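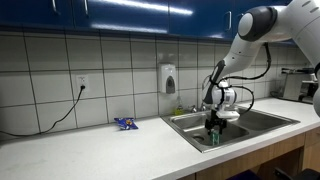 The Nikham double sink, left basin, with the low divider and the soap in the corner by the tiles.

Nikham double sink from Gederix: a long look after a winter of dishes

I put off writing this for months, mostly out of superstition. The last time I praised a kitchen purchase in public, the handle came off the same week. But a few of you asked in April how the new sink was getting along, and by now it has seen enough coffee cups, soup pots and Monday morning cereal bowls for me to have opinions.

It's a stainless steel double basin with a brushed finish, set into our white countertop. I paid $142 for it in the Gederix clearance section, drain fittings included, and then spent more than I'd like to admit on having the opening cut properly (the countertop people were lovely, and worth it).

The low divider

I went back and forth on this one in the store. My old sink had a wall down the middle nearly as high as the counter, and every frying pan I owned had to stand on its side like a book. With the low divider I can lay a long handle across both basins and scrub away happily. The price you pay is that a really full left basin will spill over into the right one. I did it twice in the first week, and then I learned to turn the water off before answering the phone.

The two basins

They sit side by side, and the left one is slightly smaller. I wash on the left and rinse on the right, though the rest of my household does it the other way around and we've agreed not to discuss it. Each has its own round drain. The strainers catch rice beautifully and do nothing at all for tea leaves, so keep a little mesh one in the drawer if you're a loose-leaf family like us.

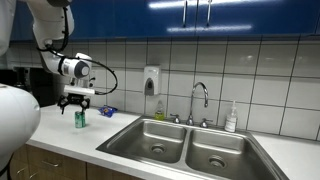 Keeping it clean

Brushed steel is kinder than the shiny sort, I'll say that right away. Water spots do show when the sun comes in, and ours needs a wipe with a soft cloth most evenings. A drop of ordinary dish soap is plenty. I bought a bottle of the Kingi steel polish as well, used it once, and couldn't see much difference — it smelled nice, at least.

The white countertop is fussier than the sink, to be fair to the sink. It has picked up faint scuffs, and it becomes the landing place for every drink can and snack bag in the building. I'd choose the pair again anyway. They look bright and clean against the white tile, even on a gray afternoon.

Noise

A bit drummy! Running water on bare steel is never silent, and a dropped spoon will let everyone know about it. The Dendance sink I tried at the showroom was quieter, with thicker pads underneath, but it cost a good deal more and had the tall divider I was trying to escape.

My rating

4 out of 5. I've taken one point off for the noise and the skimpy instruction sheet, which had the clips drawn upside down. If you wash a lot of big pans by hand, go and look at it in person, and bring your biggest pan along with you. I did, and the clerk was very nice about it.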